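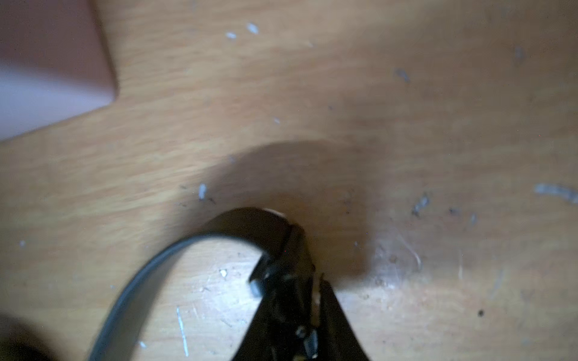 Abb. 5: Schwarzer Greifer über einer hellen Tischplatte aus Holz.

4.2 Meldeverzug bei Fahrzeugdiebstählen

Ausgewertet wurden 635 Pressemitteilungen der Polizeidienststellen in Stemon und Winalier. Einbezogen sind nur Meldungen, in denen sowohl der Tatzeitraum als auch der Zeitpunkt der Anzeige genannt wird. Mitteilungen über versuchte Diebstähle wurden getrennt erfasst und gehen in die folgenden Angaben nicht ein. Als Meldeverzug gilt die Zeit zwischen dem Eingang der Anzeige und der Veröffentlichung der ersten Mitteilung. Nachträge und Korrekturen wurden der jeweiligen Erstmeldung zugeordnet. 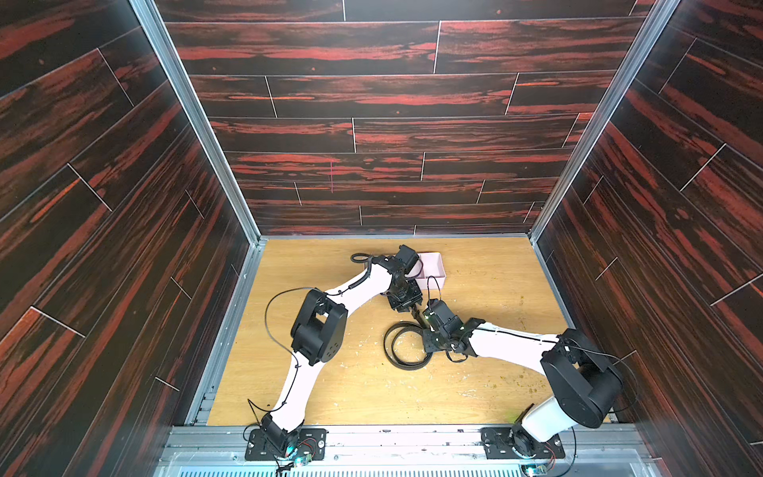
In 273 Fällen erschien die Mitteilung noch am Tag der Anzeige. Der längste Verzug betrug 26 Tage; es handelte sich um eine Serie von Diebstählen, bei der die Ermittler zunächst keine Einzelheiten freigaben. Ob eine Meldung früh oder spät erscheint, hängt nach unseren Daten vor allem von der Besetzung der Pressestelle ab. Die Schadenshöhe spielt eine geringere Rolle als in früheren Arbeiten angenommen. Für Winalier ist dieser Befund mit Vorsicht zu lesen — die dortige Pressestelle wurde im Januar neu organisiert, und ältere Mitteilungen liegen nur in gekürzter Fassung vor. 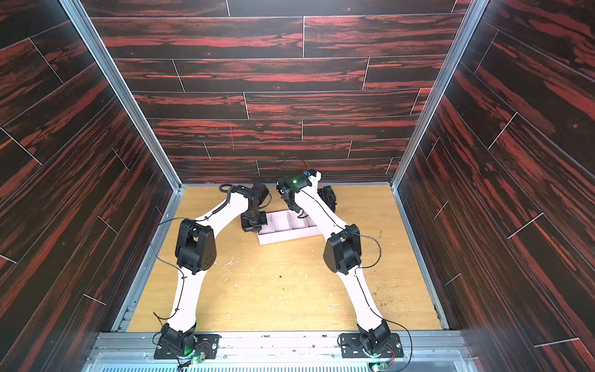 Auch der Wortlaut unterscheidet sich zwischen den Dienststellen. In Stemon enthält fast jede Mitteilung einen Zeugenaufruf mit Rufnummer, in Winalier steht ein solcher Aufruf meist erst im Nachtrag. Die Lokalzeitungen übernehmen die Texte in beiden Orten weitgehend unverändert, kürzen jedoch die Angaben zum Fahrzeug. Festnahmen werden deutlich schneller gemeldet als die Taten selbst. Stichtag der Erhebung war der 21. Juli 2018; später veröffentlichte Nachträge sind nicht berücksichtigt. Die Zuordnung von Tat und Festnahme wird in Abschnitt 4.3 behandelt.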